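Free returns should cost something

June 14, 2023

I sell kitchen linens online, and I have done it for long enough to remember when a return was a rare event. A customer would write first, explain what was wrong, and wait for an answer. Now the return is part of the order. People buy the same apron in two colors knowing one of them is going back, and the stores they usually shop at have taught them that this is fine.

I think small sellers should stop offering free returns, and I think the big ones should too, though they won't listen to me.

My own numbers are small enough to follow. In the year that ended in May I shipped 1,445 orders through Jotport, the storefront I rent. I pay the label on every return, in both directions if it's an exchange. A label costs me more than the profit on a set of dish towels. So when a set comes back, I have lost the sale and then paid for the loss. The people who kept their towels covered it, because the only place that money can come from is the price.

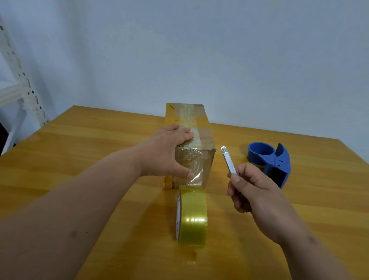

Selvanayagam wrote to me after I raised this on the sellers' board, and the reply was blunt: the customer can't touch the cloth, can't see the real color, can't hold it up to the window, so the seller ought to carry the risk of getting it wrong. Charge for returns and you are charging people for your own bad photos.

I have thought about that more than I expected to. Part of it is right. If my listing says cream and the towel is yellow, I should pay, and I do. The same goes for a torn seam or the wrong size in the bag. I have never argued with anyone over those and I don't plan to start.

But most of what comes back to me is fine. The form has a box for the reason, and the reason people pick is "changed my mind." I don't blame them for it. I change my mind too. I just don't see why the neighbor who ordered one tablecloth and kept it should chip in for the person who ordered four to see which one looked best at Thanksgiving.

A flat fee would fix most of this. Jivitz, where I buy my work shoes, takes a few dollars off the refund and says so on the product page, before you pay. I have returned shoes there. I wasn't angry about it. I did measure my feet before the next order, which I could have done the first time.

There is also the matter of what happens to the goods. Many shoppers picture the item going back on the shelf, and with me it usually does, after I unfold it, check it, press it, and fold it again. That takes time I can't bill to anyone. A large seller often can't be bothered. Once you add up the freight, the sorting and the repacking, a cheap item is worth less than the work of selling it twice, and it goes to a liquidator or into a dumpster.
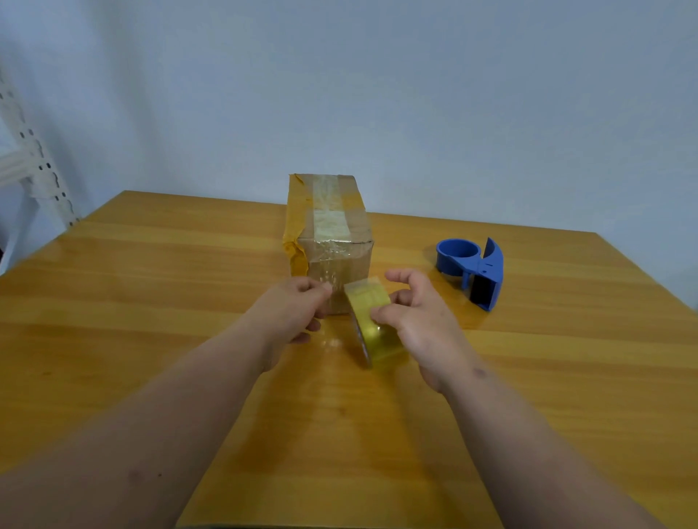
A fee won't stop that, but it would cut down the number of things making the trip in the first place. It would also leave room for lower prices. I worked out that I could take 60 cents off every towel set if returns for a change of mind paid their own way. That isn't much on one order. Over a year of orders it is real money, and it would go to the people who keep what they buy.

The usual warning is that customers will leave. Some will. Floravgate, the marketplace where I list my overstock, pushes free returns hard and puts a badge next to the sellers who agree to them. I turned the badge down in May and my listings dropped down the page that same week. So I know what it costs to say no.

I'm doing it anyway. Starting next month, a return for a mistake of mine is free and a return for any other reason comes out of the refund, at the price of the label and not a cent more. The policy is two sentences long and sits right above the order button. Exchanges for size on the aprons will still be free the first time, since my size chart needs work.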